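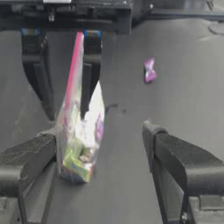 그리퍼에 매달린 투명 비닐봉투와 보라색 포장의 사탕

작업실 살림 요령: 양팔 키트로 작은 봉투 다루기

Kaster의 탁상용 양팔 키트 Esulora를 소규모 포장 작업에 쓰는 분들을 위한 요령입니다. 사탕, 단추, 나사처럼 작은 물건을 봉투에 담는 일을 기준으로 적었습니다. 상자나 병을 옮기는 작업은 기본 설정으로도 잘 되지만 비닐봉투는 손이 좀 갑니다. 모양이 매번 달라지고, 빛이 반사되고, 바닥에 붙기도 합니다.

구매와 대여
판매처는 Triantafyllou 한 곳입니다. 일시불 가격은 3704유로, 반년 대여료는 1862유로입니다. 대여 후 구매로 바꾸면 낸 금액의 일부를 빼 줍니다. 보증은 구매품에만 2년이 붙고, 손가락 패드와 케이블은 소모품으로 분류되어 보증에서 빠집니다. 배송비는 따로입니다. 대여품은 처음 받은 상자에 넣어 반납해야 하니 완충재까지 보관해 두십시오.

작업면
무광 회색 판이 가장 무난했습니다. 흰 판에서는 투명 비닐의 윤곽을 놓치는 일이 잦았고, 검은 판은 짙은 색 포장지와 구분이 잘 안 됐습니다. 판은 마른 천으로 먼저 닦고, 끈적한 자국이 있으면 물에 적신 천으로 한 번 더 닦습니다. 알코올은 판의 코팅을 상하게 할 수 있으니 설명서에서 허용한 세정제만 씁니다. 다 마른 뒤에 봉투를 올립니다. 물기가 조금만 남아도 얇은 비닐은 판에 달라붙어 손가락이 밑으로 들어가지 못합니다.

조명은 한쪽에서 강하게 비추는 것보다 위에서 넓게 퍼지는 편이 낫습니다. 비닐에 하얗게 번들거리는 부분이 생기면 등을 조금 옆으로 옮기거나 갓에 얇은 종이를 댑니다. 종이가 전구에 닿지 않게 하십시오.

봉투 놓는 자리
두 팔이 모두 닿는 가운데쯤에 놓습니다. 한쪽으로 치우치면 먼 쪽 팔이 거의 다 펴진 자세가 되고, 그 상태에서는 당기는 힘을 세밀하게 조절하기 어렵습니다.
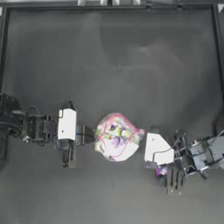

테두리나 끈에 색이 있는 봉투를 고르면 일이 수월합니다. 전체가 투명한 봉투는 어디가 입구인지 사람도 한참 들여다봐야 합니다. 저는 분홍색이 들어간 것을 주로 씁니다. 회색 판 위에서 잘 보이고, 가르치는 동작을 기록할 때도 잡을 위치를 맞추기 쉽습니다. 초록색과 노란색도 써 봤는데 내용물 색과 겹치면 별 도움이 안 됐습니다.

내용물은 꽉 채우지 않습니다. 봉투 용량의 절반 조금 넘게 담으면 윗부분에 잡을 여유가 남습니다. 가득 찬 봉투는 양쪽에서 누를 때 옆으로 굴러가고, 너무 빈 봉투는 납작하게 접혀 손가락 사이로 빠집니다. 모서리가 뾰족한 물건은 봉투 바닥 쪽에 두지 마십시오. 들어 올릴 때 그쪽으로 무게가 쏠려 구멍이 납니다.

잡는 힘
공장 설정값은 비닐에 너무 셉니다. 설정 화면에서 가장 낮은 단계로 내린 다음 빈 봉투로 시험하면서 한 단계씩 올립니다. 비닐이 늘어나 하얗게 변하면 지나친 것이니 되돌립니다. 양쪽 팔의 값은 따로 저장됩니다. 한쪽만 바꿔 놓고 잊으면 봉투가 약한 쪽에서 미끄러져 나갑니다. 저도 첫 주에 그렇게 사탕을 여러 번 쏟았습니다.

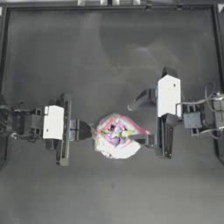

Laleo, 2025-12-08

지난 2월에 올린 글에서 양쪽 손가락을 같은 방향으로 맞추라고 적었는데, 그 부분을 고칩니다. 둥글게 뭉친 봉투는 한쪽 그리퍼를 돌려 놓고 다가가는 편이 잘 잡힙니다. 한 팔이 봉투 옆면을 받쳐 주는 동안 다른 팔이 귀퉁이나 끈 쪽으로 들어가면 됩니다. 납작한 봉투라면 예전 방법을 그대로 써도 괜찮습니다.

두 팔을 한꺼번에 움직이지 말고 순서를 정해 두십시오. 받치는 팔이 먼저 자리를 잡고, 당기는 팔이 그다음입니다. 속도는 기본값의 절반으로 시작합니다. 봉투가 따라 밀리면 받치는 쪽 손가락을 판에 더 가깝게 내리되, 판을 긁지 않을 만큼 틈을 둡니다.

봉투가 구겨져 입구가 안으로 말려 들어갔을 때는 동작을 멈추고 사람이 펴 주는 것이 빠릅니다. 자동으로 펴는 동작도 제공되기는 합니다. 제 작업대에서는 시간이 오래 걸렸고, 펴다가 더 접히는 경우도 있었습니다. 손을 넣기 전에는 반드시 정지 버튼을 누릅니다. 화면에서 일시정지만 누르면 팔에 힘이 남아 있습니다.

끈 달린 봉투
끈은 한 가닥만 잡으면 입구가 비스듬히 조여집니다. 가닥을 모아서 손가락 끝으로 집고, 다른 팔로 봉투 몸통을 잡은 뒤 천천히 당깁니다. 끈이 가늘어서 손가락이 끝까지 닫혀야 물립니다. 닫힘 위치가 조금이라도 벌어져 있으면 끈이 그냥 빠지므로, 아침에 처음 켤 때마다 영점을 다시 잡는 습관을 들이십시오.

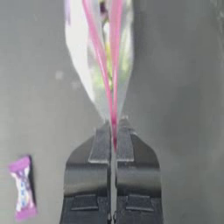
당기는 거리는 짧게 여러 번으로 나눕니다. 한 번에 길게 당기면 봉투가 흔들리고 안의 사탕이 한쪽으로 몰립니다. 흔들림이 멎을 때까지 잠깐 기다리는 명령을 사이에 넣으면 다음 동작의 위치가 덜 어긋납니다. 끈 끝에 매듭을 지어 두는 것도 도움이 됩니다. 매듭은 작아야 합니다. 큰 매듭은 손가락 틈에 끼어서 놓을 때 봉투째 딸려 올라옵니다.

밖으로 나온 사탕을 다시 넣을 때는 비틀린 포장 끝보다 가운데 몸통을 잡습니다. 끝을 잡으면 포장이 풀릴 수 있습니다. 먹을 것을 다루는 날에는 손가락을 식품용 세정제로 닦고, 나사나 철물에 쓰던 패드는 따로 보관합니다. 포장하지 않은 과자에는 이 키트를 쓰지 않습니다. 설명서에도 식품에 직접 닿는 용도는 빠져 있습니다.

케이블과 청소
손목 쪽 케이블은 고리 모양으로 여유를 둡니다. 보기 싫다고 바짝 묶으면 손목을 돌릴 때 커넥터가 당겨집니다. 묶음 끈은 벨크로가 낫고, 케이블 타이를 쓸 때는 자른 끝이 피복을 긁지 않게 바깥으로 돌려 놓습니다. 손가락에 낀 먼지는 부드러운 붓으로 털어 냅니다. 압축 공기는 레일 안쪽으로 먼지를 밀어 넣으니 권하지 않습니다.

여기까지 맞춰 놓으면 같은 크기의 봉투는 꾸준히 처리합니다. 봉투 크기가 바뀌면 잡는 위치와 힘을 다시 가르쳐야 하고, 저는 여기에 보통 오후 한나절을 씁니다. 하루에 몇 봉지 싸는 정도라면 손으로 하는 편이 싸게 먹힙니다. 같은 봉투를 매일 많이 싸는 작업실이라면 우선 대여로 써 보고 결정하십시오. 교체용 손가락 패드는 Triantafyllou에서 키트를 주문할 때 같이 주문하면 배송비를 한 번만 냅니다.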